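Speaker notes: "Do you need the good table?"
Trolton evening session, February. 30 minutes with questions. Water on the lectern, check clicker.

Slide 1. Title only. Say hello, thank the hosts, get on with it.

Slide 2. The promise
Read the showroom line out loud, slowly: "a surface for life." Ask who has bought a table on the strength of a sentence like that. Wait for hands. Mine is up too.
I was told oil would do it, then wax, then a hard finish that needed neither. Three salespeople, three answers, one price range.

Slide 3. Prices
The Fliscombe top was 4000 when I looked. The Fudska one was 84, flat packed, legs extra. Don't oversell the gap. They are different objects and people know that. The question for tonight is which of the differences you would notice on an ordinary evening with the mail on it.
Skip the bit about shipping if we're late starting.

Slide 4. What "wood" means on a label
Solid, veneer, printed film. Go slow here, last time I lost half the room.
Veneer is real wood, cut thin and glued to something else. People say it like an insult. I don't see why. A lot of old furniture that gets called fine is veneered.
Printed film is a picture of wood. Look for a knot that repeats. Run a fingernail along the edge.
My doubt is with "solid" as a sales word. Solid tops move with the seasons. The Mughal brochure gives that one line on page 19, under care.

Slide 5. Finishes
"Heat resistant" with no temperature given tells you nothing. Same for "family proof." Whose family?
Ask for a scrap with the finish on it and put a hot mug on it at home. If the store won't hand over a scrap, I'd take that as an answer.

Slide 6. Pale tops
Leave this one up while I talk.

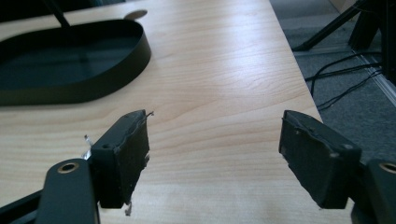

Pale tops hide dust and show ink, was how one person put it at the last session, adding that theirs had been refinished twice and they would still buy the same color again. I can't argue with the second half. The first half I'd like to see tested.
Point out the grain, fine lines running on the diagonal. Honey color sells well just now. I doubt the reason is anything grander than fashion.

Slide 7. What I'd do
Decide where the table goes before you look at any. Measure the doorway. Take the fingernail.
Skip the care kit at the register until you've read what's in the bottle.

Questions. If someone asks about glass, say I don't own one and pass it to the floor.
Handouts are by the door, one per household.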